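Do flowers really last longer with a penny in the water?

People say a lot of things about cut flowers. Put a coin in the vase. Add a spoonful of sugar. Smash the ends of the stems with a hammer. Your gran may swear by one of these and your neighbour by another, and they can't all be right. So let's be a bit fussy and ask how anyone knows.

What is a bunch of flowers doing in a vase?

A cut flower has lost its roots, but it is still alive. Water goes up the stem through very thin tubes and out through tiny holes in the leaves and petals. If the tubes stay open, the flower stays firm. If they get blocked, it droops, even with its feet in plenty of water.

Two things block the tubes. One is air, which can get in when the stem is cut. The other is bacteria, which are living things too small to see. They love old vase water. Sniff a vase after a week and you will know they have been busy.

The coin

The story goes that copper kills bacteria, so a copper coin keeps the water clean. The first half is fair enough, as copper can harm bacteria. The trouble is that hardly any copper comes off a coin sitting in water. And British pennies made since 1992 are mostly steel with a thin copper coat. I would keep the penny.

The sugar

Flowers do use sugar as food. So do bacteria. Sugar on its own gives both of them dinner, and the bacteria eat faster. The little packets from the flower shop have sugar in them too, but they also have something to slow the bacteria down. Does the packet work? Usually, yes. Does it work as well as it promises on the front? Ask the people selling it, then ask somebody else.

The hammer

A smashed stem has lots of squashed tubes and lots of mushy bits for bacteria to eat. A clean, slanted cut with sharp scissors (get a grown-up to help) makes more sense. Take off any leaves that would sit under the water as well.

What about flowers that never droop?

Some flowers are made of cloth, paper or plastic. From across a room they can fool anybody. Up close, look for threads at the edges of the petals, or a seam running down the stem. Be careful, though. A perfect petal proves nothing, and neither does a lack of smell, as plenty of real flowers have no scent at all.

Find out for yourself

Don't take my word for any of this. You need two jars that match and some flowers of the same kind, bought on the same day. Put plain water in both jars. Drop a coin in one. Keep them side by side, away from the radiator, and draw them every morning.

When one jar droops first, don't shout "proved it" just yet. Perhaps that flower was older to begin with. Class Lumer at Catterall School tried this in September and got one answer, then did it again and got the other. I think that was the best result they could have had. Try it a few times before you believe it.

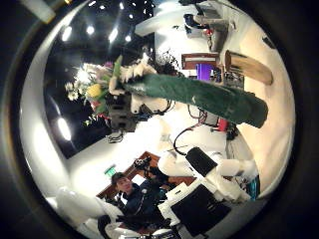 Reet Eglītis: We did the jars at home and the coin one went first, both times. My son now says coins kill flowers, so I think we have to buy another bunch.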